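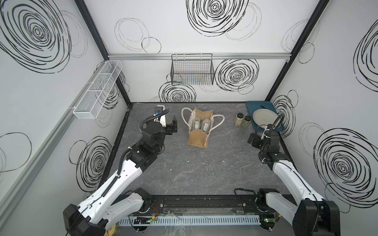

### 4.2 Failed authentications at HF readers

The logs from the Lokberg site contain 627 failed authentications on the 13.56 MHz side. We first sorted these by the step at which the exchange stopped. In 184 cases the card answered the initial request and completed anticollision, but the reader never received a valid response to its challenge. These are the cases discussed in this section. The remaining failures stopped earlier, before a card had been selected, and most of them look like cards that were moved past the reader too quickly to be of interest here.

A failure after selection has several possible causes. The key may be wrong, the card may have lost power during the cryptographic step, or the response may have arrived after the reader stopped listening. The Selik reader firmware reports all of these with the same error code. To separate them we placed a passive sniffing coil between the card and the reader and recorded both directions of the exchange. A wrong key shows up as a complete frame that the reader rejects. A power loss shows up as a frame that stops partway or does not begin at all.

Power loss was the more common of the two. The card draws more current during the challenge computation than during anticollision, so a card that sits at the edge of the field can be selected and then drop out. We saw this more often where the reader antenna was mounted close to metal. Conductive surfaces shift the resonant frequency of the antenna and lower the field strength available to the card. The effect is well known for solid plates, but open metalwork also matters, including rails and wire mesh of the kind visible in Figure 3. The size of the closed loops in the mesh and their orientation to the antenna both play a part, and we did not try to model them.

Retuning the antenna in place removed most of the partial frames. Where retuning was not possible, a ferrite sheet behind the antenna gave a similar result. Increasing the transmit power did not help with the Astimis cards, and in one position it made the failures more frequent. We believe the load modulation became too small compared with the carrier for the receiver to decode, but we have no direct measurement of this.

The late responses were a separate problem. The Selik firmware waits 10 ms for the answer to a challenge. Cards with the older Dalisay applet sometimes took longer than this, mainly on the first authentication after power-up. Setting the timeout to 30 ms let these cards through. A longer timeout also leaves more room for a relay attack, and sites that depend on response timing as a defense should replace the applet and keep the original limit.

The captures were decoded by Mỹ Tiêu using the scripts described in Appendix B. Frames with parity errors were kept in the set and marked, and they are left out of the timing results in Section 4.3.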